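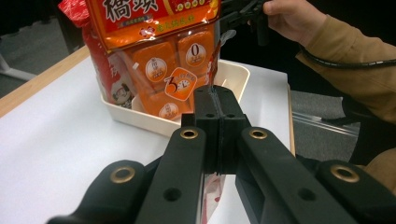 Questions about the pouch-and-tray result

What is the claim, in one sentence?

Policies trained only on demonstrations recorded with hand-held grippers can put a soft retail pouch into a shallow tray on a robot arm that was never used to record anything. That is the claim in the Davdale write-up. Whether you believe the "never" is up to you, and we spend some of this page on it.

Who wrote this page?

The replication group at Fedness. We reran the training from the released recordings and tested on our own arm. Lech Cieślak wrote most of the answers and the rest of us argued with him. We have no stake in the method being good, and a mild stake in finding out before we spend a year on it.

How are the demonstrations recorded?

One person sits at a table with a gripper in each hand and does the task. A camera on each gripper sees the jaws and whatever they point at, and another camera sees the table from above the hands. Objects include stand-up pouches, a smaller and mostly clear bag, and an off-white tray. The usual move is to pinch a pouch by one side, lift it and lower it into the tray.

How many demonstrations were used?

We trained on 80 for the lifting task and 51 for a variant that needs both hands. The write-up lists the same totals. It does not say how many attempts were thrown away to get there, and we asked twice. For a method sold on cheap collection, the discard rate is half the price.

And the result?

On our arm, the policy placed the pouch in 40 of 80 trials. The write-up reports a better rate, on different hardware, with a looser idea of "placed". They count a pouch leaning on the rim. We don't. If we counted their way our number would go up, though not to theirs.

Isn't half still good, given no robot data?

Maybe. It depends what you compare it to. A scripted grasp at a fixed spot does quite well on this task if the pouch always starts in the same place, and in the released recordings the starting places don't vary much. Before calling it generalization we would want to see the table turned, the tray moved to the other side, and a pouch nobody trained on. We are doing the first two now. Expect numbers in May, or don't.

Why are pouches hard?

They bend. A rigid box grabbed at the edge goes where the gripper goes. A pouch grabbed at the edge swings, folds at the pinch point and drags its lower corner over the tray wall. People fix this with small wrist movements they couldn't describe if you asked them. 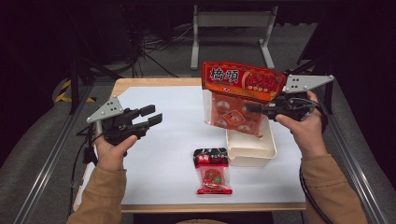 Those small movements are also what gets lost first when the recordings are smoothed, which the default settings do heavily. We turned the smoothing down and the policy got shakier but missed the rim less often. The write-up doesn't mention smoothing at all, so we can't say which setting produced the published figure.

Does the person's arm in view matter?

The write-up says no. We are less sure. In the demonstrations there is a sleeve and a hand near the tool, and on the robot there is a metal wrist. Masking out that part of the view changed our results by a few trials in either direction, which could be luck. Anyone who tells you the visual gap is solved on the strength of one tabletop should be asked for a second tabletop.

Do both grippers have to be used?

For the lifting task, one is enough. The second often just waits, open. The policy still predicts motion for it, and on our arm the idle side drifted toward the middle of the table and got in the way. We froze it. Strictly speaking that is a change to the method – we report it as one.

Is the Delthorpe comparison fair?

No. The Delthorpe baseline was trained on teleoperated data from a different robot, with rigid cups. Putting it in the same table as the pouch results makes the hand-held method look stronger than anyone has shown. We left it out of our own report.

Where did the success scores come from?

From two people watching video separately. Where they disagreed, the trial counted as a failure. The Ratanaporn scoring script is available too, but it marks any pouch near the tray as a success and we stopped using it after the first batch.

Should I use this method?

If you want a lot of varied demonstrations quickly and can live with a modest success rate, try it. If you need a soft package in a tray every time, we haven't seen evidence that this gets you there.

Can I have your trial videos?

Yes, all of them, including the failures. Write to the group address and say which task you want. The two-handed set is still being checked and will go up separately.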